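Clanon shoppers asked to bring back the hangers
May 29, 2022

CLANON. The town's only surviving clothing store would like its hangers back.

Drudunel, which has sold work shirts, school uniforms and a steady trickle of funeral ties on the main street for longer than most of its customers have been buying their own clothes, said this week that it has run short of wooden hangers. The store used to hand them over with every purchase. It now admits this was generous to the point of being a problem.

According to a notice taped to the door, 1,165 hangers went out with customers last year. The notice does not say how many came home, though the size of the lettering offers a clue.

From June, anyone who returns a wooden hanger in usable condition will get a token toward alterations. Seven tokens will pay for a trouser hem. Wire hangers from the dry cleaner don't count, and the store says it can tell.

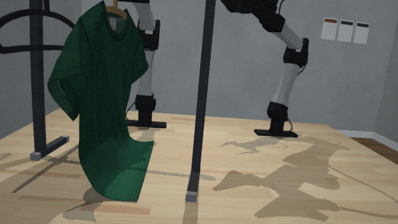

Why wood, and why now

The trouble is partly one of supply. Drudunel bought its hangers from Hapeta, a small mill up the valley that also turned out broom handles and, for one ambitious winter, salad bowls. Hapeta stopped making hangers in the spring. The salad bowls are still available.

Plastic was considered and tried for four days. Customers complained that shirts slid off and lay on the floor looking like returns. One left a written comment consisting of the word "no," underlined.

The store then asked Nullico, the wholesaler that supplies its socks, for a price on imported wooden hangers. The quote came back with a minimum order large enough to hang every garment in Clanon, including those currently being worn. Drudunel declined and bought tape for the notice instead.

Early response has been mixed. A bag of five hangers appeared on the step the morning after the notice went up, along with a pair of corduroys nobody has claimed. Another customer phoned to ask whether hangers inherited from a parent were covered. They are, provided they are wood and the parent shopped locally.
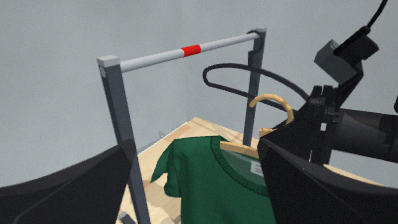 LOCAL BUSINESS

The token plan runs through the end of June, when the store will decide whether to keep it going or start charging for hangers, a step it describes as "a last resort" and its regulars describe in other terms.

Hangers can be dropped at the front counter during opening hours. The store asks that they arrive without clothes on them. The corduroys may be collected from the same place.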